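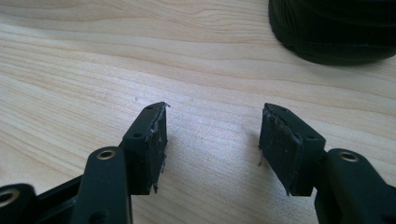
A reader in Virnport asks whether the rubber on the fingers matters as much as the software, and whether a shop that buys a gripper today should expect it to clear a bench by itself. The short reply is yes to the first and no to the second. The longer replies are below, along with the other questions Rivgate receives most often about machines and chores.

Can a machine clear a workbench yet?

Partly. Picking up one known item from a flat, well-lit surface and placing it in a known bin is a solved task for most purposes. Clearing a bench that a person has just left is a different job. It requires deciding what is trash, what goes back in a drawer, and what is half finished and must not be touched. Current systems handle the first step well and the deciding poorly.

What did your own bench trial show?

We ran the trial at our Vodville shop in July. It covered 428 attempts to pick up a single item from a wooden tabletop and put it in a tray. Of those, 39 failed. Most failures were slips during the lift, and the rest were misses on approach. The figures apply to that shop, those items and that lighting. They should not be used to predict results in a kitchen.

Why do you use two-finger grippers and not a five-finger hand?

Two fingers with flat, opposed faces are easy to model, easy to repair and adequate for most rigid items under the size of a coffee mug. Hands with more fingers can do more, but each added joint is another part to calibrate. For sorting, stacking and handing over parts, the extra joints are seldom used. For buttons, zippers and shoelaces, two fingers are not enough.

How long do contact pads last?

Less time than buyers expect. Rubber pads scuff first, then the edges fray and the top layer starts to lift. Our replacement interval is 2,000 closing cycles, or sooner if fibers or loose flaps show at the edges. Clean bench work is easy on pads. Cardboard, rough castings and anything with a burr will shorten the interval.

Does a frayed pad change the result?

It can. A loose flap can fold under the part and change the contact area, so the grip force needed on one cycle is not the same on the next. Loose threads may also be read as an object edge by a camera mounted near the fingers. Inspect both pads at the start of a shift and replace them as a pair. Do not trim a lifted edge and return the pad to service.

Which household chores are closest to ready?

Floor cleaning has been in homes for years and needs no gripper. Of the chores that do, the nearest are moving loose items from a table to a basket, loading cups and plates of a known shape, and sorting recycling by type. All three still need a person in the building. Folding laundry can be demonstrated, but it is slow, and results vary with the fabric.

Which are furthest away?

Making a bed, scrubbing a pan, changing a trash bag and anything inside a crowded refrigerator. Each involves soft or slippery material, blocked views, or force that must be adjusted by feel. We do not quote dates for these.

What about shop-floor chores?

The outlook is better, mainly for reasons of layout. A shop can fix the height of the bench, the position of the bins and the direction of the light. Machine tending, kitting and end-of-line packing are routine. Sweeping up under a press, untangling cords and putting hand tools back where they belong are still done by people, including in our own shop.

Is a roll of tape a hard object?

A full roll lying flat is moderate. It is wide for a small gripper, so the usual approach is to put one finger inside the core and close on the wall of the roll. Matte black items on a pale surface are easy to find but give a depth sensor little to work with. Taking a strip off the roll and applying it is hard, and we do not offer it as a task.

Does the table surface make a difference?

Yes. A satin finish can wash out under an overhead light, and the bright patch tends to fall in the middle of the work area, where the part will be. Strong wood grain is a smaller problem than customers assume. If glare is a concern, move the lamp before changing the camera settings.

What is the Tehrani checklist?

It is our name for the 7 checks made before a chore is accepted for automation: item size, item stiffness, surface, lighting, reach, pad wear and what happens after a failed pick. The last check rejects more projects than the other six combined - a dropped bolt can be picked up again, a dropped glass cannot.

Should we wait or start now?

Start if you have one repeated task, a fixed bench and a person who can be interrupted when a pick fails. Wait if the request is for general tidying. Equipment bought for general tidying is usually reassigned to a single task within a few months.

Do you sell replacement pads separately?

Yes, in pairs, with screws. State the gripper model when ordering. Orders received before 2 p.m. leave Vodville the same working day.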